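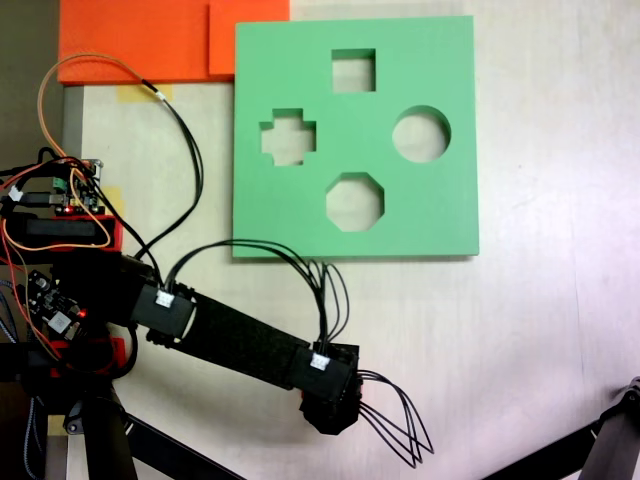

Notebook, July, foam sorter, page 113

Started after lunch, about an hour later than I meant to, so the handwriting is bad even by my standards (sorry Deirdre, I know you're the one who types these up).

The green plate is out on the light table and I'm calling it the keeper. Square at the top, cross on the left, circle on the right, octagon at the bottom. We went back and forth on that order for ages! Bleddyn wanted all the round-ish shapes next to each other so you'd have to look properly before choosing, and I wanted the octagon as far from the circle as the board allows. We ended up in between, with the octagon straight under the square, and I like how it looks laid out like a diamond.

Holes came out clean. I used a fresh blade for every shape this time and went slowly on the inside corners of the cross, which is where the last plate tore. The stubby arms help a lot. Long skinny arms look nicer on paper but the foam flexes and the piece hangs up halfway.

Still not happy about the color against this table. The mint is so pale that the holes don't jump out at you, especially toward the right where the light bounces off the top. Kieran says leave it, the orange foam shows up fine and that's what people reach for first. Maybe! I'd still like to try the plate on something darker before we cut any more of them. Drahomíra has an offcut of navy felt she's willing to give up.

Orange blocks: keep these up by the top left corner of the plate when you're done, please, and don't push the small one in hard against the green. The foam marks if it sits squashed overnight. I found a dent in the old plate that I'm fairly sure came from exactly that.

The yellow masking tape stays where it is. It's been pulled up twice now and the replacement never sticks as well as the first strip did.

Foam order: sheet stock from Kasten, ref 2477, same thickness as before. I asked Salent for a price too and haven't heard back. If theirs is softer I don't want it, the edges of the holes go fuzzy after a few days of poking things through.

To do
- octagon piece, trim a hair off two sides and try again
- cross piece, recut from scratch, mine is lopsided
- felt test with Drahomíra
- ask Unnur if the Erninham playgroup wants the old plate, dent and all
- new blades, down to the last pack

Stopped at 4:40. Plate left out on the table, cutting mat back on its hook.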